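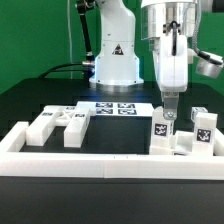
Montaje de piezas blancas con marcadores, con dos brazos sobre la misma mesa.

Preguntas frecuentes sobre la compra de una celda de montaje
Drusari – Última revisión: 20 de marzo de 2021

Reunimos las preguntas que más nos llegan de talleres, laboratorios y centros de formación que están preparando un presupuesto. Si la suya no aparece, escríbanos desde el formulario de contacto e indique el modelo de brazo que tiene previsto.

¿Cuánto debo reservar aparte del precio del brazo?

Depende de lo que ya tenga en el local. El presupuesto que solemos ver solo incluye el brazo y la pinza. Faltan la mesa, el marco, las cámaras, la iluminación, el cableado, el ordenador de control y las horas de puesta en marcha. Pida que cada partida venga en una línea propia. Cuando todo llega sumado bajo "accesorios" es difícil comparar dos ofertas.

Como referencia, nuestro juego de marco y bandeja para mesa Brendau cuesta 842 euros sin transporte. El juego de bloques de prueba con marcadores se factura aparte, a 400 euros.

¿Uno o dos brazos?

Para recoger y colocar piezas sueltas basta con uno. Dos compensan cuando hay que sujetar una pieza mientras se encaja otra, o cuando el cambio de pinza consumiría demasiado tiempo de ciclo. Tenga en cuenta que el segundo brazo ocupa sitio en la mesa o por encima de ella y obliga a planificar las trayectorias en común. También suben las horas de integración. Si duda, compre uno y deje prevista la fijación y la toma eléctrica del segundo.

¿Qué mesa necesito?

Una rígida, nivelada y sin ruedas, o con ruedas que se puedan levantar del suelo. Recomendamos un tablero negro mate si las piezas son claras. El marco perimetral evita que un bloque acabe en el suelo y sirve de tope para colocar los útiles siempre en el mismo sitio. No compre la mesa antes de tener cerrado el alcance del brazo. Hemos tenido que devolver dos por ese motivo.

¿Hace falta un fondo de color?

No es obligatorio. Un fondo liso ayuda a separar el brazo del resto de la sala si va a grabar las sesiones o a entrenar un sistema de visión. Es una partida pequeña y puede dejarse para el final.

¿Cámara fija, cámara en la muñeca o ambas?

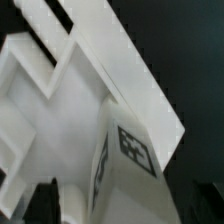 La decisión afecta al presupuesto más de lo que parece, por la cámara en sí y por los cables, los soportes y la calibración. Una cámara fija da la vista general y apenas se toca una vez instalada. La de muñeca ve de cerca, pero su ángulo cambia con cada movimiento y a menudo mira las piezas muy de lado. Un mismo bloque puede mostrar una cara con el marcador bastante reconocible y otra en la que queda reducido a una tira estrecha de blanco y negro. Por eso aconsejamos pedir los bloques marcados en más de una cara, aunque encarezca el juego. Si el dinero solo alcanza para una cámara, empiece por la fija y reserve una entrada libre en el ordenador.

¿Puedo imprimir yo los marcadores?

Sí. Use papel mate y péguelos bien planos. Lo que suele fallar es el tamaño: una vez impresos, mídalos con calibre e introduzca esa medida en el programa. El tamaño nominal del archivo no sirve si la impresora ha escalado la página. Los marcadores plastificados dan reflejos y los desaconsejamos.

¿Las piezas de prueba están incluidas?

En la celda Brendau, no. Las vendemos como juego aparte porque muchos clientes trabajan desde el primer día con sus propias piezas. Si va a imprimirlas en su taller, le enviamos los planos con el pedido. Calcule material para repetir alguna, sobre todo las que llevan encaje.

¿Qué plazo de entrega manejan?

39 días laborables para la celda completa y 10 para repuestos de pinza en existencias. El plazo empieza con el pedido firmado y el plano de la sala. Los pedidos que entren a partir de junio se entregan después del cierre de verano – conviene avisarlo a quien lleve las compras en su centro.

¿Qué repuestos debería pedir con la celda?

Un juego de dedos para la pinza, tornillería, almohadillas de contacto y un cable de cámara. El cable es lo que más se nos pide con urgencia. Va al aire junto a la muñeca y trabaja doblándose a cada giro, así que merece la pena tener uno en el cajón.

¿Se puede repartir la compra en dos ejercicios?

Sí, y es lo habitual en centros públicos. Proponemos este reparto:

Primer ejercicio: mesa, marco, primer brazo, pinza, cámara fija, ordenador y formación.
Segundo ejercicio: segundo brazo, cámara de muñeca, útiles específicos y ampliación de licencia.

Pida que la oferta mantenga el precio del segundo bloque por escrito. Nosotros lo hacemos durante doce meses.
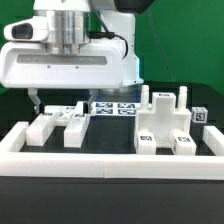 Carola Thiele nos escribió a propósito de este reparto: en su opinión, los útiles específicos deberían pasar al primer ejercicio. "Compramos el brazo y estuvimos meses sujetando las piezas con cinta. Al final diseñamos los útiles deprisa y hubo que rehacerlos cuando llegó el segundo brazo", nos cuenta. Pide además que la formación se divida en dos sesiones, una al entregar la celda y otra unas semanas después.

Lo de la formación ya se puede contratar así, con el desplazamiento de la segunda visita facturado aparte. Sobre los útiles, le damos la razón si la tarea está definida. Si todavía no lo está, seguimos recomendando esperar.

¿Trabajan con pinzas de otros fabricantes?

Con las de Pfeiffer, sí, mediante placa adaptadora. Para otras necesitamos el plano de la brida y el tipo de conexión antes de dar precio.

¿Puedo ver una celda funcionando antes de comprar?

En nuestra sala de Trallovwood, con cita previa. Traiga dos o tres piezas suyas si son pequeñas. La visita dura media mañana y no tiene coste.

¿Qué datos necesitan para preparar la oferta?

Peso y medidas de la pieza mayor y de la menor, superficie disponible, tensión de la toma, número de cámaras y fecha en la que el presupuesto debe estar aprobado. Con un plano a mano alzada nos vale para empezar.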